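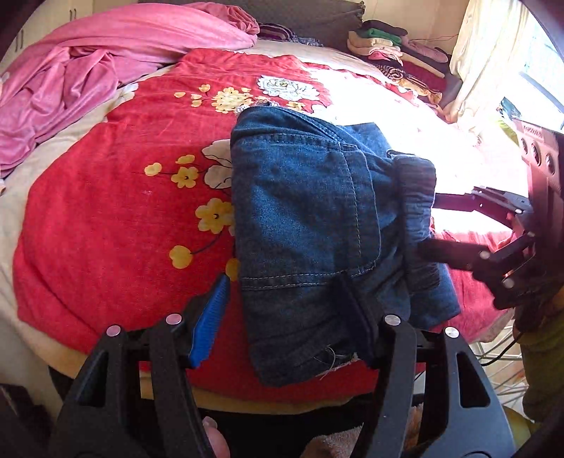 Packing bench and stockroom tips for small workshops

These tips are for people who send out goods from a back room, a garage or one end of a workshop. They come from the notes kept at Nava, where we pack and post household goods for small sellers, and from readers who have written in. Most need no special equipment.

Setting up the bench

Put the bench where you can walk round at least three sides. If it has to go against a wall, pull it out far enough to reach anything that drops down the back.

Bench height matters more than bench size. Stand with your elbows bent and your forearms level, and set the top a hand's width below that. If two people of different heights share it, set it for the taller one and give the other a firm platform to stand on. A pallet is no good for this, as heels go through the gaps.

Keep the middle of the bench clear between orders. Tape, knife, pen and labels live on the right if you are right-handed, and void fill goes on the left or underneath. Screw a short length of batten along the back edge to stop pens and tape rolls going over.

Flat cartons store best upright, like records, in a rack under the bench or beside it. Cut dividers from old cartons and write the size on the top edge of each divider in thick marker. Have the two sizes you use most nearest your hand. The odd sizes can go up high.

A cheap anti-fatigue mat is worth having on a concrete floor. Sweep under it when you sweep the rest, or grit gets trapped and it starts to slide.

Tape and knives

Store tape indoors. Rolls left in a cold garage over winter lose their grab, and cartons pop open in the van. In February we bring the next day's rolls into the office the night before.

Fold over the end of the roll when you put the dispenser down. If an end gets lost, run a thumbnail slowly round the roll in good light. If it has split, cut straight across with a knife, two or three layers deep, and start again.

Use a safety knife with a hooked or shielded blade for opening incoming goods. An ordinary snap-off blade will go through the carton and into whatever is on top. Set the blade short if that's all you have. Old blades go in a lidded tin with a slot cut in it, never loose in the bin.

Glue from labels comes off a steel rule or bench top with a little vegetable oil left on for ten minutes. Wipe it off with washing-up liquid and warm water afterwards, or nothing will stick to the label stock you put down next.

Shelves

Heavy things go between knee and shoulder. Light, bulky things go above, and anything slow-moving goes on the bottom shelf or the very top.

Give every shelf an address. We use bay, level, position, so B-3-2 is the second place on the third level of bay B. Count levels from the floor up, so that adding a shelf at the top doesn't change the ones below. Leave out the letters I and O.

Don't name a shelf after what is on it. The shelf marked "lamps" will have kettles on it by spring and the label will still say lamps.

Similar items should be kept apart. Two sizes of the same hinge, side by side in the same bins, will get mixed up sooner or later. Put something quite different between them.

We use Kullska shelving in the main store and plain timber racks in the overflow. Both do the job. On any bolt-together shelving, check the bolts after the first month of use and then twice a year, and fix it back to the wall if the shelves are tall or anyone climbs on them, which they will.

Clear plastic bins let you see when stock is low but they go cloudy and crack at the rim. Solid bins last longer. If you use solid ones, tape a card to the front with the part name, the address and the reorder level, and nothing else.

Reorder cards

This is the simplest way of not running out, and works without a computer. Take the quantity you would expect to use while waiting for a delivery, add a bit, and bag it separately with a card inside. Put the bag at the back of the bin. When someone has to open the bag, the card goes on a hook by the door, and whoever does the ordering clears the hook at 4 pm.

Write on the card: what it is, the supplier, the supplier's part number, and how many to order. If your part number is 3821 and the supplier calls it something else, write both, with theirs larger.

Go through the cards when the seasons change. An amount that was right before Christmas is far too much in the new year.

For mailing bags and other things bought by the 1000, mark the carton instead. Draw a thick line down the inside at the level where you need to reorder. When you see the line, take the card to the hook.

Goods coming in

Mark out an area on the floor for deliveries with tape and keep everything else out of it. Nothing leaves the area until it has been counted and checked against the delivery note. If you can't count it while the driver waits, sign for the number of cartons only, and write "contents not checked" beside your name.

Write the month of arrival on every carton, on the end that faces out. New stock goes behind old stock. This sounds obvious and is the first thing to slip when three deliveries come in one morning.

Damaged cartons should be opened and looked at the same day. Keep the carton and the packing until the claim is settled. We lost one claim with a supplier, Drarov, by flattening the box too soon.

Picking and packing

Print the pick list in shelf order. If your software won't sort it that way, put the shelf address at the front of the product name and sort by name. We did this in Idura for a long time before anyone found the proper setting.

Tick as you pick, at the shelf, one line at a time. Ticking from memory back at the bench is where most wrong orders come from.

Anong Rattanakul, who sells brassware from her garage, sent in a good one. She picks everything for one order into a tray, then puts the paperwork in the tray face up. When packing, she turns the sheet over only after the last item has gone into the carton. Any tray with a sheet still face up isn't finished, whatever the phone or the doorbell was doing at the time.

Shake the carton gently before you tape it. If something moves, add more fill. If the lid won't close flat, use a bigger carton, as a bulging one can't be stacked.

Put a slip with the delivery address inside as well as outside. Labels do come off.

Heavy parcels need tape in an H pattern, along the middle seam and both ends, top and bottom. For light ones a single strip along each seam will do. We mark anything over 17 kg with the weight on two sides, and it goes on the trolley – no carrying.

Counting stock

Small counts done often are easier than one big count. Choose one bay each week and count it before the first order is picked. Write down what you find before you look at what the system says.

If the figures don't match, check the shelves on either side, then the returns pile, then the packing bench. Only change the record after that. Note what you changed and why in a book kept near the computer. After a few months the same parts start to turn up in it, and those are the ones to move or relabel.

Returns

Give returns their own shelf, away from good stock. Each one gets a slip with the date, the order number and one of three words: resell, repair or scrap. Clear the shelf before it is full. Ours is deliberately short, with room for a dozen boxes at most.

Returned cartons can be used again for light goods. Peel off or black out every old barcode, including the small ones on the underside.

End of the day

Empty the bench, refill the tape, put the knives away and fold enough cartons for the first hour of the morning. Check the card hook. Put the trolley back where it belongs, with the brake on.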